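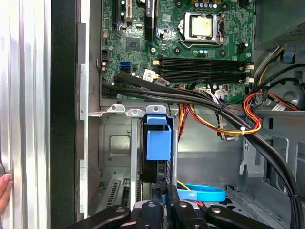 siriporn_h wrote:
I wouldn't buy memory for it yet. Find out what the board takes first. Old office towers are picky, and the cheap sticks sold as "works in everything" usually don't.

Posted in: Hardware Help > Desktops > Upgrades and Repairs

tallow26 wrote:
Fair enough. For anyone coming in now, I want to get this tower going again as a plain machine for letters, bills and some old photos. No games. Two memory slots, both empty, CPU still in its socket. I have a pair of Trota sticks in a drawer but no idea if they're the right type. The shop on Jireš Street wants 30 dollars to look at it, which is more than I want to put in.

Eino Räsänen wrote:
Look at the notch on the stick and line it up with the key in the slot before you push. If it doesn't match, stop. Start with one stick, try to boot, then add the second.

pelham_k wrote:
I'd skip it. By the time you've bought memory and a new drive you could have a used Zirnico mini for 57 and it would take up less of the desk.

siriporn_h wrote:
Depends what's on the drive. He said old photos.

tallow26 wrote:
Yes, the photos are on the drive in the blue caddy. That's most of the reason I'm bothering.

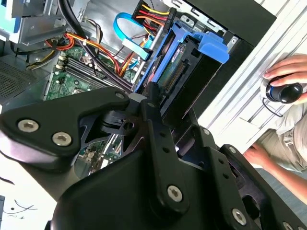 Blue caddy with the drive, SATA cable and power leads

Eino Räsänen wrote:
Then do the drive first and the memory later. Switch off at the wall, take the drive out and copy it with a USB adapter on another computer. A Maneo adapter with its own power brick cost me 13. Don't get the kind without a brick if it's a full-size desktop drive - it won't spin up properly.

pelham_k wrote:
Agree with that part. I still say the rest of the tower is spares.

siriporn_h wrote:
I don't. My sister does her bookkeeping on one older than this. New drive, more memory, dust blown out, and it's fine for typing. Change the coin battery too while the side is off.

tallow26 wrote:
Is it OK to leave the CPU alone? I'm not keen on lifting that lever.

Eino Räsänen wrote:
Leave it alone. Only open the socket if you're changing the processor.

marrowby wrote:
Take a picture of the cables before you unplug anything. I didn't and spent about 26 minutes working out which lead went where.

tallow26 wrote:
Will do. Adapter ordered, memory can wait until the photos are copied. I'll post the numbers off the Trota sticks tonight.

Thread last updated: July, 9:40 pm

We use cookies to keep you signed in and to remember your forum settings. By continuing to browse you accept our cookie policy.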